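Predirum Forum on World Federalism
Meeting Readiness Checklist, Wednesday, August 1, 2018
Completed by: Hülya Gezer

1. Exits clear - Yes.
2. Seating limit of 200 posted - Yes. Comment: sign is hard to read from the aisle.
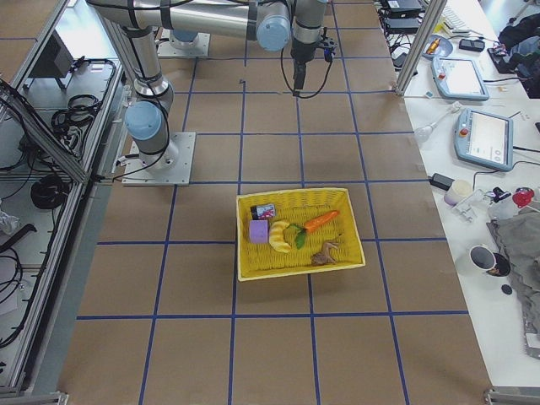

3. Delegate badges issued - Partly. Comment: 6 are missing for the Maso delegation.
4. Draft charter, 24 copies, on file - Yes.
5. Ballot box sealed - No. Comment: İlker Bozkurt to reseal before the vote on regional councils.

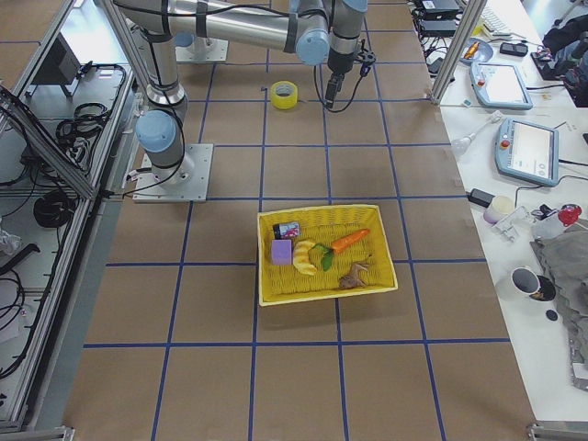

Work surface with blue grid lines and two robot arms.

6. First aid kit stocked - Yes.

Next inspection: May.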